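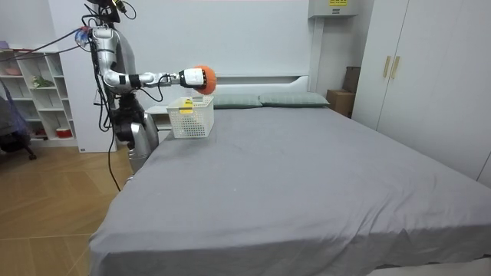 A day at the Partington mill open house

I've wanted to see inside the Partington textile mill ever since I bought my first set of their sheets, so when the doors opened to the public in September I was in line with a thermos before anyone had unlocked the gate. What a day! They took us through in groups of 34, and ours was led by Socorro Nina, who runs the weaving floor and talks about thread the way some people talk about baseball.

We started in the spinning room, where raw cotton comes in as big fluffy bales and leaves as yarn so fine I could hardly feel it between my fingers. Then came the looms. You get earplugs at the door and you need them! The oldest one still working is called the Halex, a great green iron thing that only runs on open days now, and it was my favorite by miles. It shakes the floor. Kourosh Tehrani, who looks after it, let us pull the starting handle (I went twice, sorry to the kids behind me).

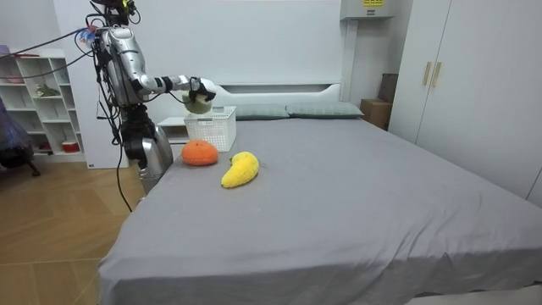
After the looms we crossed the yard to the dye house, which smelled like wet wool and vinegar. A single dye vat holds 2577 liters, and on the day we visited it was full of a deep mustard color I'd happily paint my kitchen. Iqra Bangash showed us how she matches a batch by eye under three kinds of light before the machine gets a say. She passed swatches around and asked us to find the odd one out. I got it wrong, and so did the rest of my group.

Lunch was soup and rolls in the old packing hall, and then there was the seconds shop. I came home with two flat sheets and a bag of offcuts for quilting. The whole tour took around 60 minutes, but I was there until closing, mostly at the looms.

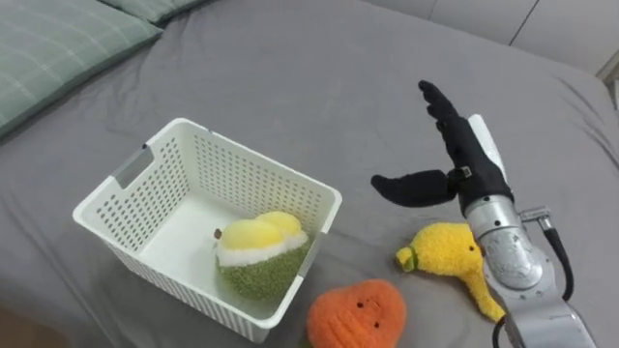
Do you need to book ahead for the mill tour?
Tickets are sold at the gate on the morning, first come, first served, so get there early if you want to see the Halex running.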